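The remote operation program at Hendis began with a single question, according to its training lead, Kirsty Urquhart: how much of a household task can an arm learn from a person who is not in the room? Her department now prepares operators for the company's sites at Skestum and Rundden. Each trainee completes 24 hours of supervised practice before any recording is kept.

"We start with hand guidance," Ms. Urquhart said. "The trainee takes hold of the arm and moves it through the task. It is tiring, and it is meant to be. After that, they sit down at the controls and find that they already know where the elbow wants to go."

The second stage is carried out entirely by remote control. Operators work from the wrist view for much of the session, and Ms. Urquhart regards this as the hardest adjustment. A basket of soft goods and a screwdriver on a tile floor call for quite different approaches, and the operator has to settle on one before the fingers come down. 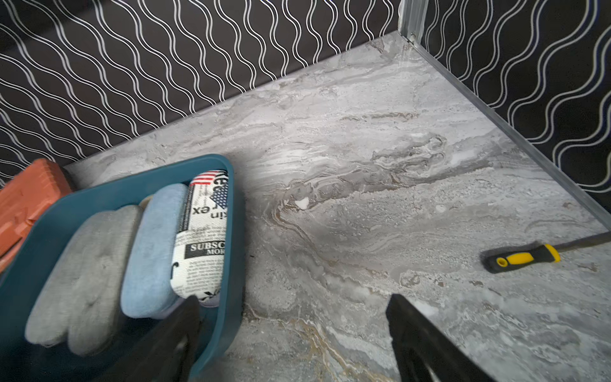 Sem Meijer

Asked which objects give new operators the most trouble, Ms. Urquhart named thin tools. "A sponge forgives you. You can take hold of it a little off center and it will still come up. A screwdriver lying flat asks you to line up with the handle, and on a hard floor you have very little room beneath it."

Trainees are told to move at a steady pace and to pause before closing the fingers. Recordings that contain a long hesitation are not thrown out, although they are marked. The Dudek archive, where the department stores its accepted sessions, held 700 demonstrations at the end of July.

Ms. Urquhart was careful on the subject of failed grasps. "I would like to keep more of them," she said. "A person who misses and then corrects is showing the arm something useful – but the correction has to be clean, and we do not all agree on what clean means." The matter is under review by four senior operators.

Her department will take in seven new trainees for the next course. Practice sessions begin at 8 a.m., and hand guidance will remain the first stage.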